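Can a machine do the chores yet?

I get asked this a lot, mostly by relatives, and mostly right after they have seen a clip of a robot folding a shirt. My short answer is no. The longer answer is that it depends on which chore, and on how much of the chore you are willing to do yourself first.

I spent part of the winter in Fonham going through recordings of arm work in ordinary homes. There were 306 of them, nearly all under a minute. The task I cared about most was picking up one thing from a crowded table. People do it without looking. For an arm, it is most of the day's trouble.

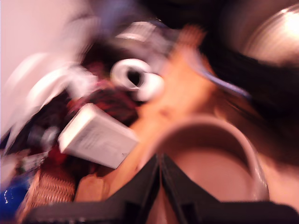
Gripper and mug, with the arm's view smeared by motion.

A mug is a fair test. The rim is a good place to hold it, but the fingers have to come in at the right tilt, and a table with a box, a basket and some cloth on it leaves few clean ways in. Then there is the blur. When the view turns quickly, the small stuff goes first. Printing on a box becomes gray streaks and anything pale and small runs together. You can slow the arm down, and then clearing a table takes as long as cooking the dinner.

My friend Su-chen Ng, who worked on warehouse picking at Purkell for years, thinks I am too hard on home robots. Her point is that a warehouse gets to choose its bins and its lighting. A kitchen has whatever was left out last night. She would count one mug moved safely to the sink as a good result. I would too, if it did it again on the next try.

In December I tried writing down every step in making rice, from getting the bag out to putting the bowl in the sink. I got to 14 before I started arguing with myself about what a step was. Most of them are small, and a few are harder than they sound. 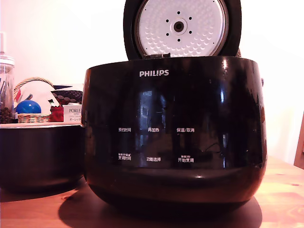

Last changed: 2021-03-25

A rice cooker is already a household robot by my definition. It does one chore, and you walk away while it does it. What is left for an arm is everything on either side of the cooking. Opening the lid is one part. Pressing a label on a flat glossy panel is another, and that one bothers me, as there is no raised button to feel for and the shiny front throws back the window. If the labels are in Chinese, as they are on this Philips, the software has to read them or be told which one starts the cooking.

Shop floors are further along. The Eneck line I visited had an arm doing the same lift for 90 minutes without a person touching it. The parts came in the same way up every time, though, and somebody had been paid to make sure of that.

So for now I still wash my own mugs. I will write up the rest of the recordings when I get through my notes on the drawer tasks, which are a mess.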